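Grorell Wall Eyewash Station - Set-Up Guide
Section 4: Mounting, first filling and weekly check

Revision 2019-08-12. Prepared by Austra Luik, Sturmont Safety Supply.

This section is for the person who installs the station and for the person who will look after it later. Please read it to the end before you drill any hole. The station is the gravity type, it has its own tank and does not need connection to a water pipe.
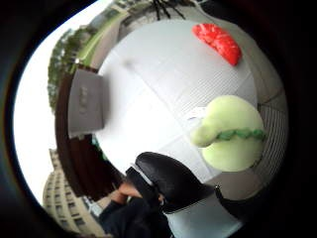
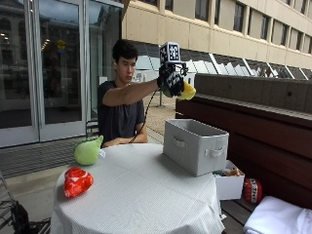
4.1 Choosing the place

1. Walk from the place where the chemical is used to the place where you want to hang the station. The way must be straight, on one level, and without a door that can be locked.
2. Check that the wall is solid. The full tank is heavy. Drywall alone will not hold it, so use a backing board fixed to the studs.
3. Leave a free space of eight inches on both sides of the bracket, so the pull arm can open completely.
4. Do not hang the station above an electrical outlet, a battery charger or a power strip.

Note: The rules for distance and flushing time depend on where you work and which chemicals you keep. Ask the person responsible for safety at your site before you decide the place.

4.2 Mounting the bracket

1. Hold the paper template on the wall and make it level. Mark the four holes.
2. Drill the holes and put in the anchors from the bag marked A. The bag marked B is for the sign, please do not mix them.
3. Place the bracket with the two hooks pointing up. Tighten all four screws by hand first, and after that with a wrench.
4. Pull the bracket down strongly with both hands. If it moves, take it off and start again in another part of the wall.

CAUTION: Never hang a full tank on the bracket alone by yourself. Two people should lift it, one on each side.

4.3 First filling

1. Put the empty tank on the bracket. You will hear a click on the left and then on the right. If you hear only one click, lift the tank and try again.
2. Rinse the tank with clean drinking water and let it drain through the nozzles. Do this two times.
3. Close the pull arm. Fill the tank with drinking water up to the lower line in the window.
4. Pour in one full bottle of Iturra water preservative. Then add water up to the upper line.
5. Close the cap and wait 40 minutes before you do the first flow test.
6. Write the date of filling on the tag and hang it on the cap.

CAUTION: Do not use hot water for filling. Do not add bleach, soap or any disinfectant to the tank.

Note: If you fill the tank with the ready-made Prastcombe solution, skip step 4. The preservative and the solution must not be used together.

4.4 Weekly check

1. Look if the way to the station is free. Boxes and carts must be moved away at once - not at the end of the shift.
2. Check that the dust covers sit on both nozzles.
3. Look at the water level. When it is below the upper line, find out why before you add more.
4. Open the pull arm for a short moment. Water should come from both nozzles at the same height, and the covers should fall off without help.
5. Close the arm, dry the nozzles with a clean cloth and put the covers back.
6. Sign the inspection card.

4.5 Changing the water

Change the water on the date that is printed on the preservative bottle, or every six months when no date can be read. If your site opened the station in October, mark the next change in the calendar on the same day. After every real use of the station the tank must be emptied, cleaned and filled again, even when it is still nearly full.

For cold rooms and outdoor walls see Section 6, Heated Jacket.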